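Loltton Work Help
Jobs and Workplace > New equipment

The dish room is getting a robot arm. What happens to the people on the clearing table?

Posted by Tobias Mahmoud, March, 9:40 p.m.
Print this page | E-mail this page

I work in the dish room at Stimel, on the second shift. We clean and repack the cups, trays and cutlery for office cafeterias. There are 106 of us in the building, and most of the people on my side stand at the clearing table at some point in the week. The job is simple. Cups come in mixed with everything else, you pick them out, put them in a tray, and slide the tray to the washer. On a normal shift that is more than 2000 cups. It is hard on the wrists and boring, but it is also where new people start, and where you go when your back is bad and you can't lift racks.

Management has signed with Vostier for an arm that will do the cups. Before anything gets bolted down they are working it out on a computer, and two of us from each shift have been asked to sit in and say what is wrong with it. I said yes. I have had three sessions so far.

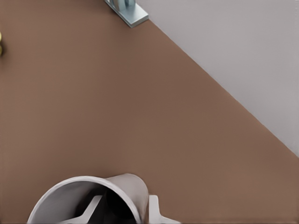
My first question is about the sitting in. I am paid my regular rate for it, but it is an hour at the end of the shift and it is not in my job description. The Vostier people are polite and they write down what I say. What I tell them is mostly small stuff. I said our table never has that much clear space between the gripper and the edge, because at 7 p.m. there is always something parked there, and an arm that has only worked over bare brown tabletop is going to have a bad first night. They said clutter comes in a later stage. Fine. But I am teaching the thing my job, and I would like to know if I should be asking for something in return, and who I would ask.

My second question is about the people. The plan they showed us says the clearing table goes from four people to one, and that one becomes a "cell attendant." The other three are supposed to be "moved to other tasks." When I asked which tasks, the answer was that it depends on volume. The attendant job has no pay grade yet. I asked if it would be open to everyone and was told they were looking at that.

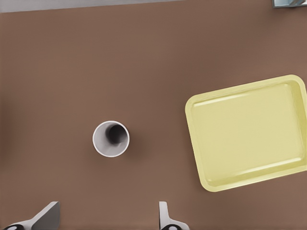
Vostier simulator, from above: one cup, the yellow tray and the two gripper fingers.

They start with one cup and one tray like this and add more as they go. I have nothing against it as a piece of work. I would be glad to never sort another cup. What bothers me is that Vesela Mladenović, who trained me, has done this table for years because she can't do the loading dock, and I can't see where she goes if the table is one person watching a screen.

Has anybody been through this? What did you ask for, and when was it too late to ask?

Biljana Matić
Posted in reply, 7:15 a.m.

We went through it at Georgiou, in the packing hall. Different product, same kind of cell. I was a shift lead then and I am on the attendant side now, so take that into account.

On the sitting in. Ask for it in writing, this week. You want one page that says what the sessions are, how long they run, that they are paid, and that overtime applies if they take you past your hours. Our first group did it on a handshake and found out later that the hour had been booked as "training," which at our place was paid lower. It took two months to fix. The person to ask is whoever signs your time sheet, with a copy to HR. If you have a union rep, go there first.

I would also ask for your name to go on the notes. It sounds vain, but when the attendant job was posted with us, it asked for "experience with the system." The people who had sat in could point to something. The others had done the table for ten years and had nothing on paper that used the right words.

On the people. Find out these things before the install date is set:

Is the attendant job a posted job or an appointment?
What grade is it, and does the grade start on day one or after a trial?
Who covers the attendant's breaks, and is that person trained and paid for it?
When the arm stops, who goes back on the table, and where do they come from?

The last one is the one management had thought about least. A stopped arm doesn't stop the cups. In our first month we had stops every shift, some of them long, and the three people who had been "moved" were called back from wherever they were. So they had two jobs and were blamed for being slow at both. We ended up with one floating person per shift whose job was to cover the cell. That became a real position with a real name, and it went to a woman who could not lift. I would bring this up for your Vesela. It is easier to get that position written in while the plan is still a plan.

What changed for me day to day: less lifting, more walking, more noise in my head. You are waiting for something to go wrong, and that is tiring in a different way. Some people hated it and asked to go back to racks. Nobody had planned for that either, so ask if there is a way back.

Hrvoje Dimitrov
Posted in reply, 12:05 p.m.

They will cut the jobs whatever you say. Same at my cousin's place. Start looking now while you still have a paycheck. Also don't tell them anything in those meetings, let them figure out the clutter on their own.

Tobias Mahmoud
Posted in reply, 10:20 p.m.

Thanks Biljana. I asked for the one page today and my supervisor said sure, so we will see. The break cover question got a long silence.

Hrvoje, I thought about keeping quiet. But if it works badly we are the ones cleaning up around it, so I would rather say it.

One more thing from tonight, in case it helps someone. We got into how the cups should end up in the tray. On our table you set them upright if you have time and throw them in sideways if you don't, and the washer takes them either way as long as they aren't piled up.
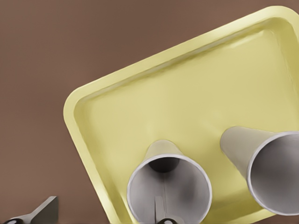

The day shift people said upright always, the second shift people said it doesn't matter, and it came out that the two shifts have been using different racks at the washer for years. The Vostier engineer had only been given the day shift instructions. So that is getting changed, and I think it is the first time anyone asked us how second shift does it.

They also mentioned a target of 600 cups an hour for the real cell. I don't know if that is good. At the busy part of the evening four of us are faster than that, and in the slow part we are just standing there.

Yvonne Bainbridge
Posted in reply, 8:30 a.m.

I do safety and scheduling for a small laundry, so this is from the other side of the desk. I agree with most of what Biljana wrote.

On the hourly number, ask what it is measured against. If your cups come in waves, an average tells you very little. Write down for one week when the table backs up and when it is empty. You don't need anything fancy, a sheet taped to the wall will do. Bring that to the next session. If the arm can't keep up with the evening wave, then one attendant is not enough for that part of the shift, and you have your argument for a second person with times next to it.

Also ask about the floor. The plan will show the arm and its guarding. It may not show where the carts wait, or which way you walk when the guarding is closed. We lost a shortcut to the restroom and the break room and it added several minutes to every break, which people were then written up for. We got that reversed, but there were bad feelings for a long time.

For the coworker with the restriction, if it is a medical one, she should make sure HR has the doctor's note on file now, before her current job is changed. It is a separate matter from the robot and it should be handled separately. She can ask for a meeting by herself, and she can usually bring someone. Rules differ by state, so check with your state labor office if they push back.

And I would not follow the advice to keep quiet in the sessions. I have sat in the meetings where these things get decided, and the workers who had said something useful were the ones we called when a question came up.

Tobias Mahmoud
Posted in reply, 11:50 p.m.

Sheet is up on the wall. Vesela has her meeting with HR and asked me to go with her. I will post again when the attendant job gets a grade.

Print this page | E-mail this page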